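Student Project Report: Visit to the Odden Automation Laboratory

Submitted by Project Group 16, Introduction to Automated Assembly

1. Purpose of the Visit

In May the group attended the open day of the Odden Automation Laboratory as part of the required field component of the course. The purpose was to observe a robotic assembly task under working conditions and to compare it with the planning methods covered in class. The program consisted of a safety briefing, a demonstration lasting 45 minutes, and a discussion period.

2. The Workstation

The demonstration took place at a bench which the laboratory calls the Illow station. The task is based on the early stages of furniture assembly, in which upright parts must be placed in a base before any further part can be added. The parts are white blocks that carry printed square markers. A camera reads these markers, and the control software uses them to work out where each part is and which way it is facing.
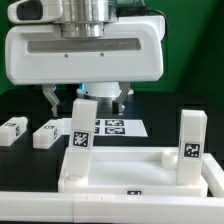

Figure 1. Gripper with open fingers behind an upright block seated in the tray socket.

Staff explained that the position of the base must be known before the first part is picked up. A small error at this stage is carried into every later step. The group had assumed in its preliminary work that the base could be treated as fixed. The laboratory recommends measuring it again at the start of each run, and the group has revised its plan accordingly.

3. Observations

The group gave most of its attention to the placing of the uprights. Each part has to be lowered in line with its fitting, and the arm must then withdraw without disturbing the parts next to it. The second requirement proved harder to plan for than the first. As more uprights are added, the space left for the gripper becomes smaller, and the order of assembly begins to matter.

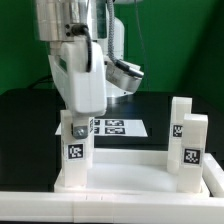
Figure 2. Three marked uprights on the platform, with the gripper over the left one.

The planning software used at the station, Rodisis, checks the path of the arm against a model of the bench. The group was shown how a change in the order of two parts can turn a blocked path into a clear one. Members recorded the sequence used by the staff for comparison with their own.

4. Discussion Period

Visitors were invited to submit questions in writing. The one most relevant to this project is given below with the reply received.
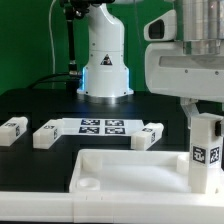 Why does each part carry more than one marker?
A part can be turned during handling, and a marker on one face may then be out of the camera's view. With markers on several faces, the software can still find the part from whichever one is visible.

5. Follow-up Work

The group will repeat its simulation of the assembly sequence with the base position varied at the start of each of 100 runs. Results will be included in the final report, together with a comparison of two placing orders. The group thanks the Van Wyk Fund for covering the cost of travel.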